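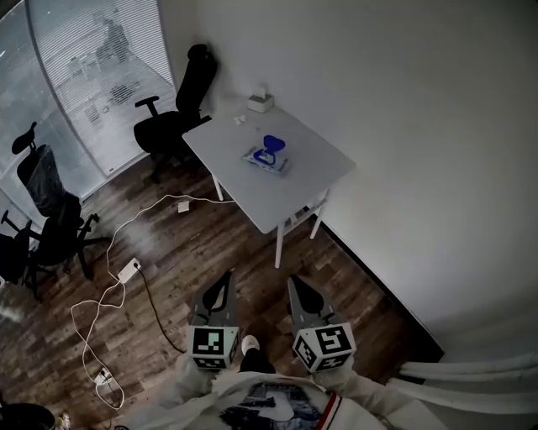

Handheld grippers are the best build I've done all year, and you can put a pair together at the kitchen table! A few tips from our third set:

Glue the printed marker squares onto the cubes before you mount anything. Use a glue stick, press from the middle out, and keep the paper matte – shiny paper throws glare and the tracking drops out.

Set the angle of both fingers with the same scrap of card. Mine were off by a hair and every grasp came out crooked.

Check the squeeze on a tissue box first. If the sides buckle, go down one spring size. Vangelis swears by rubber bands, and for light things he's right.

Run the power cables along the wall if you can, and tape down any that cross the floor.

Next up is a wrist strap – I've got 19 sketches already and I love every one of them.

Recent tips
Drying filament in a food dehydrator
Quiet feet for a noisy printer
Sorting 416 screws in one evening
Aliki's pegboard for small clamps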